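The leaflet runs out when you need it

My neighbor Veerle Desmet came home from gallbladder surgery with a packet of paper thick enough to level a table. Page one told her to call if she had a fever. Page four told her what a fever was. Page nine, in a different font, told her to call a different number, and that number played a recording about parking.

I have now read the whole packet twice, once at her kitchen counter and once in bed, where it worked better than anything the pharmacy sells. I came away with a firm opinion: discharge instructions are written for the lawyers who may someday read them and handed to people who are still groggy from the anesthetic.

I counted the words on the page about eating, out of spite. There were 1,013. The useful part was that she could eat what she liked, go easy on fatty food for a while, and see how she felt. I got that from the nurse, who said it in one breath while looking for a pen.

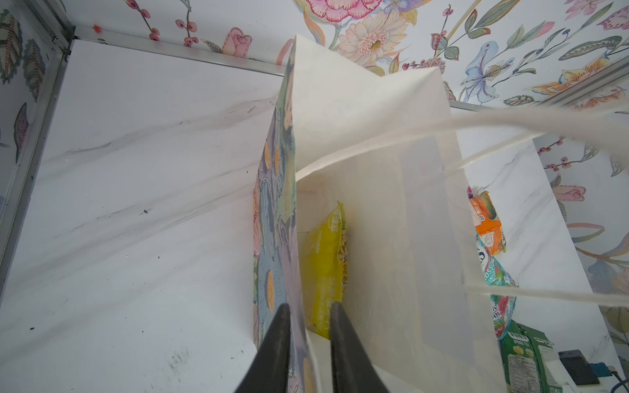
The people who make these packets mean well. Tarkmont Hospital had the old ones rewritten in June by an outfit called Gristeck, and I'm told the new version scores beautifully on some kind of readability scale. I believe it. Every sentence is short. There are simply hundreds of them, one after another, like geese crossing a road, and the one about chest pain walks at the same pace as the one about loose clothing.

A good friend of mine used to teach nursing students at Timmermans College, and she made them write the whole thing on an index card. What to watch for, whom to call, when to come back. If it didn't fit, they had to decide what mattered – a skill that seems to have been retired along with the index card. She says the students hated it and the patients stuck the cards on their refrigerators.

The usual objection is that people want more information. Some do, and they should get it. Give them the full packet, with the diagrams and the glossary and the 15 ways to describe pain. But put one page on top, in type a person can read without hunting for glasses, and let a nurse go over it with the patient and whoever is driving. Ask the patient to say it back. It takes a few minutes, and I know those are the hardest thing to find in a hospital, harder than the exit.

Veerle, meanwhile, is fine. She had one question on her second night home, about whether she could take a shower. We looked for 40 minutes. The answer was on page eleven, under "Returning to Work."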